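Home | Make | Space | Animals | Ask a Grown-Up

How a Robot Hand Learns to Pick Things Up

Pick up a pencil. You probably did it without thinking. Your eyes found the pencil, your arm moved to it, and your finger and thumb closed just hard enough to hold on. A robot has to be taught every part of that job.

One way to teach it is to show it. People use a hand-held gripper, which is a tool shaped like a robot's hand. A person carries it, squeezes a trigger, and the fingers open and close. A small camera on the tool records what happens. Later, a computer studies the recordings and works out how a real robot arm could make the same moves.

Tharun Achari builds grippers like this in a shared workshop called Vilodthorpe. A shared workshop is a place where people pay a small fee to use the desks, tools and machines. Some members there write computer programs, and others make things with their hands. Tharun goes in on Wednesday evenings. His gripper is named Onik, and the robot arm it is meant to teach is named Zendia.

What is it made of?

The outer shell of Onik is plastic. Tharun draws the parts on a computer first, and a 3D printer makes them by laying down thin lines of melted plastic, one on top of another. Printing a large part is slow. One half of the shell takes most of a day. The finished tool weighs 800 grams, a little less than a full one-liter bottle of water.

The fingers need metal joints. A joint is a place where something bends, like your elbow or your knee. If a joint is too loose, the fingers wobble and miss the thing they are reaching for. If it is too tight, your hand gets tired from squeezing. Tharun took the joints on Onik apart and put them back together four times before they moved the way he wanted.
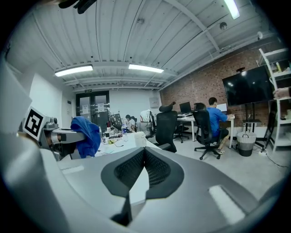
The tool also carries a square marker printed in black and white. It looks a bit like a very simple crossword puzzle. The computer already knows the exact pattern and the exact size of the square. When the camera sees the marker, the computer can work out how far away it is and which way it is tilted. That tells it where the moving part of the gripper is.

You can test this idea at home. Draw a square on a piece of paper and hold it close to your face. Now hold it as far away as you can. It looks smaller. Tilt it, and the sides no longer look equal. A computer uses the same clues, but it measures them.

How does the teaching work?

Each recording is called a demonstration, or demo for short. In one demo, Tharun might pick up a cup and set it on a plate. Then he does it again with the cup in a new spot. He has made 436 demos of the cup job so far. In 228 of them he used his left hand, so the recordings would not all look the same.

Why so many? Suppose you had only ever seen one cup, in one place, in one kind of light. You might get confused by a cup on a different table. Computers get confused this way very easily. The more examples they have, the better they handle something new.

Mistakes matter too. If Tharun drops the cup, he marks that demo with a note so the computer does not copy the drop by accident.

Could you build one?

A full gripper is a big project, and some of the work needs an adult. You can make a simple one from cardboard, though. Cut two long strips, cross them like scissors, and push a paper fastener through the middle. Try picking up a sock, then a marble. The marble is harder. Stick a bit of rubber band on the tips and try again.

Words to know

Gripper: the part of a robot that holds things.
Joint: a place where two parts meet and can move.
Demo: a recording that shows how a job is done.

2194 views | 8 comments | Share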